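Filed under: Journal, Moving & Home, Running

June 2024

I ran today! Properly ran, I mean, out of the gate and back again without stopping at the corner to pretend I was looking at my phone. It was slow and I sounded like a kettle, but I did it, and I've been grinning at the dishes all evening.

We've been in the new place long enough now that I know which light switch does what (mostly), and the last of the boxes went out to the recycling this morning. I kept finding excuses not to start running again. The shoes were in a box, then the box was under other boxes, then I had a cold. So when Raili knocked at six-thirty, already in her cap and bouncing on her toes, I had nothing left to say except give me two minutes.

She wants me to do the Rorkesport summer 5K with her in July. I said no, then I said maybe, and by the time we'd stretched I'd said yes. She's very good at this!

Her plan for beginners is so simple I could hug it. Run 200 meters, walk 200, and keep swapping until you feel like a human being again. When that gets easy, the running part goes up to 400 and the walking part stays put. I managed the first version the whole way round and even did one 400 at the end because I was feeling cocky. My calves have opinions about that one.

Things I want to remember from this morning, before they all run together:

1. The drive is my favorite bit. It's long and paved in herringbone brick, with the hedge and the big cream wall down one side, and early on I can hear my own feet. I set off much too fast along it, every time, and I don't care. Raili says to treat it as the warm-up. I'll try!
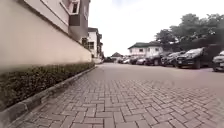 2. The park loop has a hill in it. From the kitchen I'd have sworn that park was flat as a plate. It goes up slowly from the pond to the tennis courts, and then you get this gorgeous long downhill with the lime trees all in flower. The smell! I want to go back just for that.

3. Say hello to people. I met Kalevi Pelkonen, who walks an enormous gray poodle called Duchess, and Panya from the bakery was unlocking the door and shouted "Faster!" at us. On the way home she gave us each a cardamom bun, still hot. I know that isn't how training works. It was the best bun I've ever eaten.

4. Buy socks. Real ones. The left heel is a mess and I'm typing this with my foot on a bag of frozen peas.

Called Damian at lunch to brag. He ran cross-country at school and has been waiting years for me to care, so I got a full half hour on breathing, and then he sent me a playlist that is nearly all Polish disco. I've listened to it twice already and I think it might be great? There's one song with a trumpet that I'm saving for the hill.

Pasta for supper with far too much cheese, then a bath. The window was open and the swifts were screaming over the roofs, and I lay there until the water went cold working out what I'd wear on race day (the yellow shirt, obviously).

Next run is the day after tomorrow, same time. Raili's bringing plasters and I'm supposed to bring the water.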